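Lists > Pacheco Neighbors > Archive > Thread

Home Browse Threads Sign in Help
Search this list Go

Subject: Re: signature sheets for the night bus petition
From: Tin-yau Lu
Date: Jul 27, 2022

Hello everybody, and thank you for such kind notes after Monday's meeting (I am still working through them, so please forgive me if yours is waiting!).

> Do we know the total yet? And does my cousin's
> signature count if she lives over in Stusex but
> works here? She rides the 46 home every night.

We have 612 names, and the council clerk only asks for 500, so we can breathe a little. Your cousin does count, bless her, as long as she writes her work address in the second column. Please keep collecting anyway, as a few always get struck out for bad handwriting, mine included. 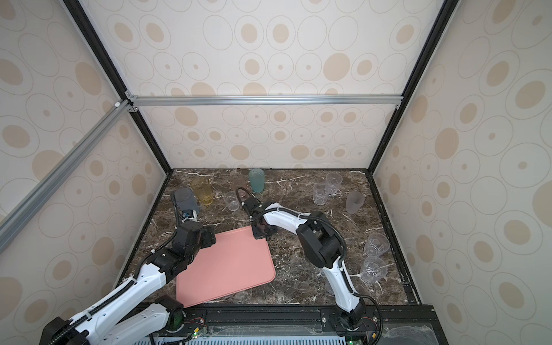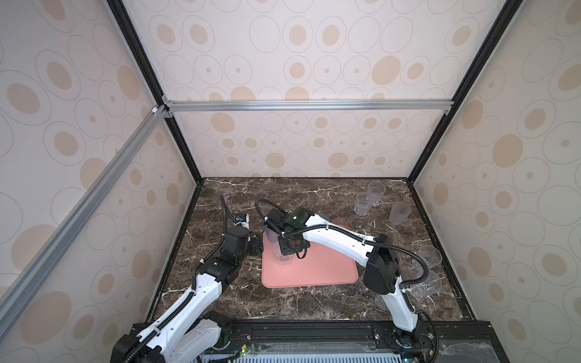 Two views, same dark marbled top and oval-patterned walls.

Now, the hearing itself is in October, and each of us gets 2 minutes at the microphone, so do write your piece down and read it out loud at home first. I ran way over last time talking about the Grolon Street stop and never got to the fares at all. If you can't come, a short letter is every bit as welcome, and I'm happy to carry it in for you.

Warmly,
Tin-yau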